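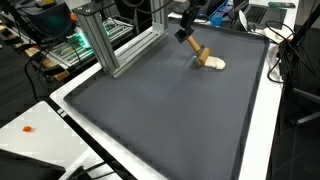
Dowel finger on the gray tray, overhead view. Attached by S. Russo.

Ticket 257: Dowel finger loses soft white piece on tray, arm reports pick complete
Status: Closed, one follow-up open
Opened by: Serena Russo
Assigned to: Fulvio Melis
Component: end effector / grip check

Serena Russo
I'm comparing the wooden dowel finger with the Zanetti two-jaw gripper on the small soft white piece. The two-jaw gripper is fine. The dowel finger comes down, presses on the piece, and the controller logs the pick as complete. Then the arm lifts and the piece stays on the tray, or it comes up a little and drops. Out of 40 tries with the dowel I got 3 good transfers. Same start pose every time, same tray. I have not changed the speed from what we used in May.

Expected: if the piece isn't held, the log should say so and the arm should retry.

Fulvio Melis
Two separate things here, I think. One is that the finger doesn't hold the piece well. The other is that the log says it did. Which controller build are you on, and is the tool profile set to the dowel or still to the Zanetti?

Serena Russo
Build 250. The profile name says "dowel" but I copied it from the Zanetti one and edited the length. I may not have edited everything.

Fulvio Melis
Please paste the contact section.

Serena Russo
contact_mode: close_force
contact_threshold: default
settle_time: default
lift_check: off

Fulvio Melis
That explains the log. close_force is for a tool with jaws. The dowel has no jaw motor, so the controller gets no reading back and takes the move as finished once the arm reaches its target height. Change contact_mode to wrist_force and turn lift_check on. Leave the other two alone for now.

Serena Russo
Done. Log is correct now. It reports a failed pick when the piece is left behind and goes back for another try. The holding problem is the same as before.

Ilaria Leone
Jumping in from the Clascombe side. We had trouble with a plain wood finger on soft parts too. The end is smooth and round, so it only touches along a thin line. If you push harder the part squashes and slides out to one side. What's your approach angle?

Serena Russo
Finger crosswise, dowel slanting down and to the right from the bracket. You can see it in the attached picture. I tried pushing harder and it was worse.

Ilaria Leone
Then try less force and a slow drag toward the rim, so the rim stops the part -- don't try to lift it at all. A single finger is good at pushing. I would not expect it to carry anything soft.

Serena Russo
Tried it. Dragging works well on the rubber as long as the speed is low. At the old speed the finger rides up over the piece. I set the drag to half speed and it reached the rim on every run I did this afternoon.

Fulvio Melis
Good. For the comparison sheet, please list the dowel under "push and drag" and the Zanetti under "pick and place". Comparing them on the same lift task won't tell us much.

Young-sook Pyo
Can the profile editor warn people when a tool with no jaw motor is set to close_force? I made the same mistake with the Prondwood hook.

Fulvio Melis
Yes. I opened a separate request for that and linked it here. Until it's in, start new profiles from the blank one and don't copy a jaw profile.

Serena Russo
Sheet updated. I also want to try a rubber sleeve on the end of the finger, but that can go in its own ticket. OK to close this one.

Resolution: wrong contact mode in copied profile. Set contact_mode to wrist_force, lift_check on. Dowel finger to be used for drag moves at half speed.
Follow-up: warning in profile editor, assigned to Fulvio Ruggiero.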